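Basketball jersey

A basketball jersey is the sleeveless shirt that players wear in a game, and I have been collecting, washing and mending them for long enough that I figured this wiki could use a proper page on them. I'll stick to the stuff people ask me most, so bear with me if I skip your favorite team!

History

Early players wore whatever they had, and a lot of that was wool. Wool is warm and heavy and gets heavier once you sweat in it, so you can guess how the fourth quarter felt. Cotton and satin had their turns, then polyester took over and pretty much stayed. Cuts changed too — snug and short for decades, then huge and baggy in the nineties (I loved those), and now back to something closer to the body.

Fabric

Most modern jerseys are knit polyester, often a mesh with tiny holes to let air through. Older ones used a thicker knit with a dull finish. Hold a mesh jersey up to a window and you'll see light come through, which is a handy way to tell a game cut from a fashion cut when the tag is gone.
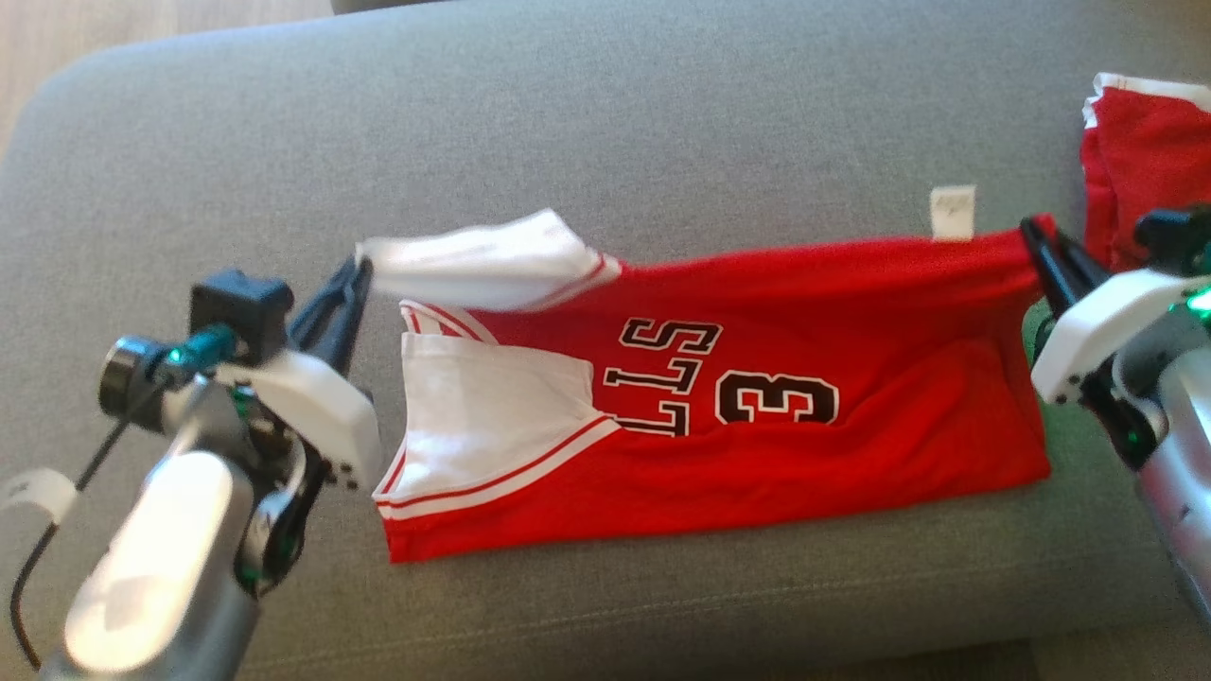 Numbers and lettering come in three main kinds. Screen printing is paint on cloth, cheap and light, and it cracks if you put it in a hot dryer. Heat-pressed letters are glued on and peel at the corners first. Stitched twill is the fancy one, layers of cut cloth sewn down, and it outlasts everything except a careless seam ripper (ask me how I know).

Local leagues

My own corner of the hobby is the old Plodport league. It ran with two divisions and the shirts were made by a little shop called Brellell, later bought by Tsao. Chak-lun Leung kept the order books, and he let me copy out the pages I needed. The biggest order was 700 shirts, placed one October, and the number 81 was only ever given to a Prestero player. I still don't have that shirt, and yes, I'm still looking.

Care

Turn the jersey inside out, wash it cold with a mild soap, and hang it to dry. No bleach, no fabric softener, and please no iron on the numbers! For old sweat stains I soak the shirt overnight in cool water with a spoonful of baking soda. Store it folded flat or on a wide hanger — thin wire ones stretch the shoulders.

See also: Basketball shorts, Warm-up jacket, Mesh fabric

Last edited 2025-07-02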